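Tatalik tutorial, part 2: Teaching the planner to check its grasp before it lifts

In part 1 we installed Tatalik and moved the arm to a fixed pose. In this part we write a small task file that picks up a cube and puts it down at a goal. The planner is easy. Most of the work is in the checks between the steps, and this is where beginners usually lose their time.

Before you start, you need a calibrated wrist camera, a second fixed camera and the Skullcombe driver, running in its own terminal. If the driver prints "state stale", restart it first.

Step 1. Describe the task

Open task.conf and write the phases in the order they must happen:

phases = approach, close, verify, lift, place
object = cube_yellow
verify_source = wrist

The name of the object must be the same as in the color table. Tatalik does not guess, and a spelling mistake gives you the message "no target", also when the cube is in plain view.
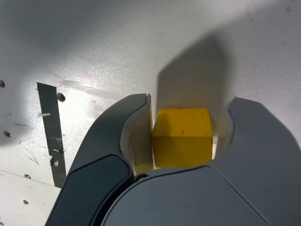

The phase "verify" reads two signals, the finger position and the wrist image. Please keep both. The finger position alone cannot say which object is held, and the image alone is weak in strong light.

Step 2. Set the close command

The fingers close until the position stops changing for 3 control cycles. Our settings are:

close_speed = 19
stable_cycles = 3
timeout_ms = 100

The value of close_speed is in percent. The timeout starts only after the first contact, so it can be short. With a softer object you should increase it.

Step 3. Separate the objects in the wrist view

When one object hides a part of another, the simple color mask still works, but the computed center of the rear object is wrong. For this reason we set occlusion = reject for every object which is not the target. The planner then waits for the fixed camera before it uses that position.
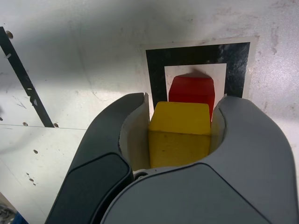

Wrist view: yellow cube between the fingers, red cube partly hidden behind it.

Do not use the marker for localization while a finger covers it. Set marker_hold = true, and Tatalik keeps the last good pose of the marker.

Step 4. Add the fixed camera

The fixed camera gives the positions of all the cubes in the table frame. Start it with:

tatalik watch --camera fixed --rate 19
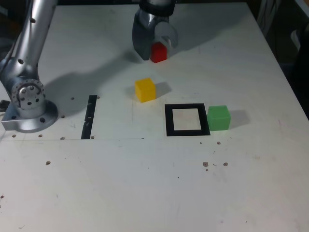

If the positions jump between two values, the extrinsic file is probably old. Run the calibration again and compare the two files before you change anything in the planner.

Step 5. Tune the verify phase
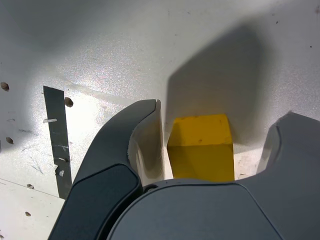

The verify phase returns a score between 0 and 100, and the lift is allowed only above the threshold you choose. Begin with a high threshold and lower it slowly. The score is computed inside a region of interest, and you must draw this region narrow. The gripper can throw a large gray shadow on the white surface behind the block, and a wide region will take its straight edge as an edge of the object. Draw the region only over the gap between the fingers, then save it with the key S.

If the score is still not stable, fix the exposure of the wrist camera and repeat step 5 from the beginning. Part 3 explains how to send the result to the Donport logger.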